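Search the help pages Go All topics Records & players

Which pressing of the Lakatos album is the quiet one?

Irén Mészáros
I grew up with my mum's copy of Evenings at Ultby, the second Lakatos LP, and it's finally worn out – side two sounds like somebody frying an egg. I'd love to replace it but I keep seeing two versions, one with a plain cream label and one with the Wullum logo. The Wullum ones cost a fair bit more. Are they better, or just older? I only want something to play on a Tuesday night with the lamp on.

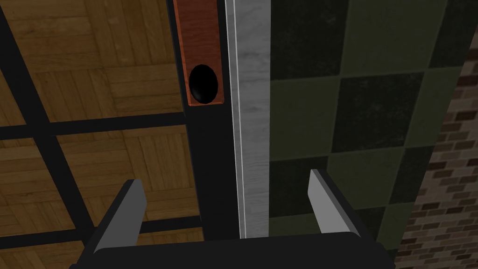
Does the cream label one have all the songs?
It has the same 11 songs in the same order, but the long fade on the last one is trimmed.

Delia Hodoroagă
I've had both! The Wullum is the first pressing, roughly 1,450 made, and the strings on it are lovely, really warm. Mine cost 50 quid at the Zatstead record fair in June and I'd pay it again (don't tell my husband). The cream one is a bit thin up top but the vinyl is quieter, so if crackle is what drives you mad, go for that. Look at the run-out on side two – if there's a small 13 scratched in, it's the good cut.
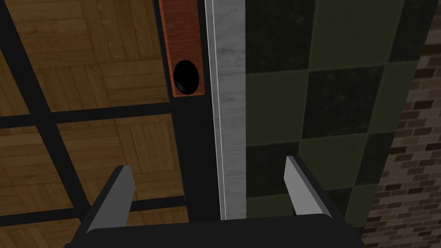
Page last changed: Tuesday, 4.13 pm

ultbyfan
just get the cd, sounds fine to me

Related
Cleaning old LPs without a machine
Lakatos singles – which B-sides are on the albums?
Selling at the Zatstead record fair
Inner sleeves, paper or plastic?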